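Frequently Asked Questions

Meredith Dining Room, Prirkance

Do I need a reservation?
Reservations are required for dinner and recommended for weekend brunch. The counter is kept for walk-ins at all times. Tables are held for 17 minutes past the booked time and then released.

How do I book?
Use the form on the Reservations page or call the front desk after 10:00. We do not accept bookings by social media message. A confirmation email is sent once the table is assigned. If no email arrives, the table is not booked.

What is the largest group you can seat?
The main room takes parties of up to eight. Larger parties are seated in the Cillorow Room, which carries a minimum spend of $300 before tax and service. A set menu applies.

Is a deposit required?
Only for the Cillorow Room. The deposit is deducted from the final bill. It is refunded in full if you cancel at least 2 days ahead.

Do you cater to allergies?
Enter allergies in the notes field when booking and repeat them to your server. All dishes are prepared in one kitchen where wheat, milk, eggs, nuts and shellfish are handled. We cannot guarantee that any dish is free of traces.

Can I order from the brunch menu in the evening?
No. The brunch menu ends at 14:30. The baked eggs and the rye pancakes are not available after that time.

Is there a dress code?
No. Coats and jackets may be left on the hooks by the entrance or kept at the table. The terrace is unheated, and outdoor seating closes at the end of October.

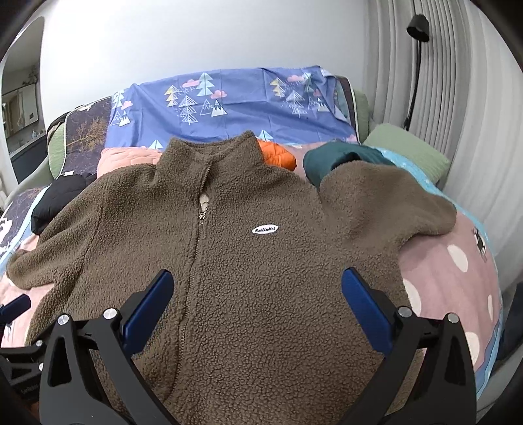
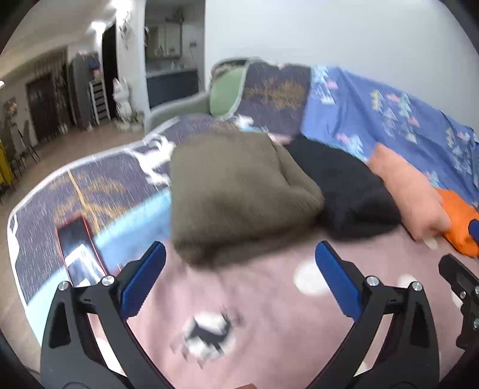

Brown fleece jacket (first photo); pink fabric with white spots (second photo).

Can I bring my own wine?
Yes, at dinner only. Corkage is charged per bottle. Spirits and beer may not be brought in.

Do you serve Floritz coffee all day?
Filter coffee is served from opening to close. Espresso drinks stop when the machine is cleaned, 30 minutes before close.

How do gift cards work?
Gift cards can be used for food, drinks and corkage. They cannot be used for deposits or exchanged for cash. Lost cards are replaced if you have the order number.

Where can I park?
The lot behind the building is shared with other tenants. Spaces marked with an M are for our guests. Enter code 3575 at the barrier.

Are dogs allowed?
On the terrace, on a leash. Service animals are welcome in all areas.

Who do I contact about a bill or a complaint?
Write to Orvokki Salminen, front of house manager, using the contact form. Include the date of your visit and the table number printed on the receipt.

Page last updated 25/04/2019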